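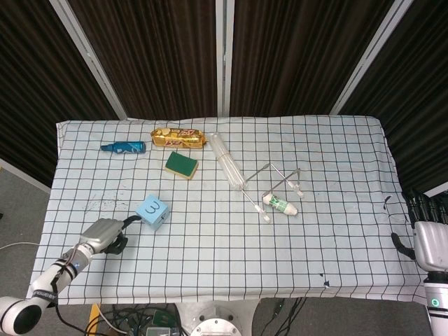 Figure 3. Tabletop in the mixed-item condition, on the gridded cloth. Household things and one wire test-tube rack share the surface.

3.2 Materials and table setup

The table was kept the same for all sessions. White cloth, black square grid, draped over the edges so participants could not use the bare edge as a guide. Brown pleated curtains behind. We did not iron the cloth between sessions and Figure 3 shows the wrinkles, also some small dark stains and marks. Two pilot raters asked if the marks were part of the task. They are not. Raters were told to ignore them and to score position by grid square only.

Items came from the Dirnov list (80 items, home and bench), which we cut down to things that fit in one hand or nearly so. The mixed-item condition puts together objects that most people would store in different rooms: a small blue spray bottle or aerosol can, a snack bar in a gold wrapper, a kitchen sponge with a green scouring layer on yellow foam, a clear plastic tube capped at one end, a silver wire rack for test tubes, and a small white tube with a green label. The last one is coded as "tube, squeeze" in the data and we do not separate toothpaste from ointment. Earlier drafts of the codebook did and agreement was poor.

The clear tube and the rack were the pair we cared about most. Sutcliffe rules say an item counts as "with" its holder only when it is inside it. Under that rule the clear tube in Figure 3, lying beside the rack, is scored as separate. The squeeze tube is harder – it rests within or against the rack, and raters split on it. We added a third code, "touching", for this kind of case and rescored the first 116 layouts.

Sponge and snack bar are a different problem. They sit close together near the far side of the table and several raters wrote them up as a group. Closeness alone is not a group in our scheme. Same for food next to cleaning items, which people tend to notice and want to comment on; comments were kept but not scored.

3.3 Scoring

Each layout was scored by two raters working apart, using the Arkura sheet with 8 fields per item (square, facing, upright or lying, contact, and so on, full sheet in Appendix B). Items lying across a grid line get the square holding the larger part. Long items at a slant, such as the clear tube, get both end squares. This gave 3096 item records after removing duplicates. Disagreements were settled by a third rater, mostly on contact and hardly ever on square.

One note on the sheet. The version dated 21 Sep 2022 has "facing" and "upright" in swapped columns. Records entered on that version were fixed by hand in November, and we beleive all of them were caught. The Bestirar layouts used the later sheet and are not affected.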